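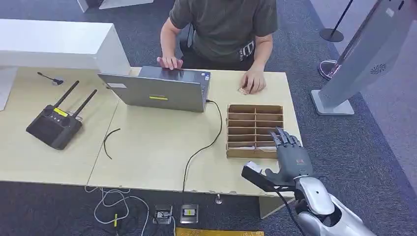 附件1:笔记本接着线放在桌上,盖板上有白色小标签和黄色贴纸

工单标题:Domano 客户端同步停在“正在校验”,本地队列不清空
产品:Domano 桌面客户端,后端为 Goketlow 文件服务
提交单位:Grestov 办公室
优先级:中
状态:已解决,保留观察
建单日期:2023年3月4日

一、问题描述

用户反映,早上打开笔记本后,Domano 托盘图标一直转圈,状态栏显示“正在校验”,两个多小时没有变化。共享目录 Alcaraz 下的新文件能在本地看到,网页端看不到。同事在网页端改过的报价表,本地打开还是旧版本。

退出客户端再启动,现象相同。重启系统,现象相同。用户没有自行卸载过客户端,也没有改过同步目录的位置。

同一办公室其他机器同步正常,所以先按单机问题处理。

二、环境信息

操作系统:Windows 10 专业版,补丁为最新
网络:办公室无线,另试过有线
同步目录:D盘,剩余空间充足
杀毒软件:系统自带,没有装第三方
代理:无
本地待上传队列:1000 个条目,数字一直不动

三、处理记录

记录1
检查服务端状态页,Goketlow 没有公告,其他账号上传下载正常。让用户用网页端登录同一账号,手动传一个文本文件,成功。账号权限和配额没有问题。

记录2
换网络。先断开无线改用有线,再用手机热点试一次。三种情况下客户端都能登录,都停在“正在校验”。排除网络。

记录3
查看客户端日志。校验阶段反复出现同一段内容:

开始扫描 Alcaraz
读取索引
索引条目与磁盘不一致,重新扫描
开始扫描 Alcaraz

循环间隔固定,没有报错代码,也没有超时。日志级别默认是“一般”,信息不够,让用户在设置里改成“详细”,重启客户端后重新收集。

记录4
详细日志显示,每次扫描都在“Alcaraz\报价\旧版”这个子目录之后中断并重来。用资源管理器打开该目录,速度正常,文件可以预览。目录里有 14 个文件,修改时间显示为 1980 年。用户说这些文件是从一个旧压缩包里解出来的,前一天下班前拖进了共享目录。

初步判断是修改时间异常导致索引写入后读回的值不一样,客户端认为文件又变了,于是重新扫描。

记录5
让用户把“旧版”整个目录移到桌面,不要删除。移走后客户端又扫描了一遍,状态仍为“正在校验”,但日志里不再在原来的位置中断,改为停在读取索引这一步。说明索引里还留着坏条目。

记录6
在客户端菜单里执行“修复索引”,提示完成,无效果。再执行一次,结果一样。这个功能只检查索引文件能否打开,不核对条目内容,这一点和帮助文档写的不一致,已另外反馈给产品组。

记录7
手动重建索引。步骤如下,供以后同类工单参考。

1. 在托盘图标上右键,选择“退出”。只关窗口不行,后台进程还在。
2. 打开任务管理器,确认没有 Domano 开头的进程。
3. 把同步目录整个复制一份到别的位置。队列里有没传上去的文件,这一步不能省。
4. 进入用户配置目录,找到 index 文件夹,改名为 index_old。
5. 启动客户端,登录,在弹出的提示里选“与本地文件合并”。不要选“以服务器为准”,选了会覆盖本地没上传的改动。
6. 等待扫描结束,中途不要让电脑睡眠。

用户第一次做的时候第2步漏了一个进程,index 文件夹改名时提示被占用。结束进程后改名成功。

记录8
重建后扫描大约用了 6 分钟,队列数字开始下降,最后归零。网页端能看到新文件。报价表在本地生成了一个冲突副本,用户对照后保留网页端版本,副本已删除。

记录9
处理桌面上的“旧版”目录。用 PowerShell 把文件的修改时间统一改为当前时间,命令:

Get-ChildItem -File | ForEach-Object { $_.LastWriteTime = Get-Date }

先在目录副本里执行,确认文件能打开,再放回 Alcaraz。客户端正常上传,没有再次循环。

四、原因

压缩包里的文件没有有效的时间信息,解压后修改时间落在 1980 年。Domano 客户端当前版本写索引时会把这个时间换算成另一个值,读回时比对不上,触发整目录重扫。重扫没有次数上限,所以界面一直停在“正在校验”,后面的文件都排不上。

队列显示的 1000 是界面能显示的上限,实际待处理条目比这个多。用户以为数字不动就是完全卡死,其实无法据此判断。已建议产品组在到达上限时加一个“以上”的标记。

五、后续

同类问题先看日志有没有反复出现“索引条目与磁盘不一致”。有的话,在资源管理器里按修改时间排序,排在最前面的异常文件一般就是起因。

index_old 文件夹和同步目录的备份先保留,用户确认一周内没有丢文件后再删。

产品组回复,客户端的时间换算问题计划在 4 月的版本里修正,在那之前仍按记录7的步骤处理。

六、用户回复

今天又开关机两次,同步都正常,托盘图标几秒后变成对勾。日志级别要不要改回来?

七、客服回复

可以改回“一般”。“详细”级别的日志文件增长比较快,长期开着会占空间。设置里点“清理日志”可以删掉这几天收集的内容,本工单需要的部分我们已经存档。

工单转为观察,再次出现时请直接在本单下回复,不用新建。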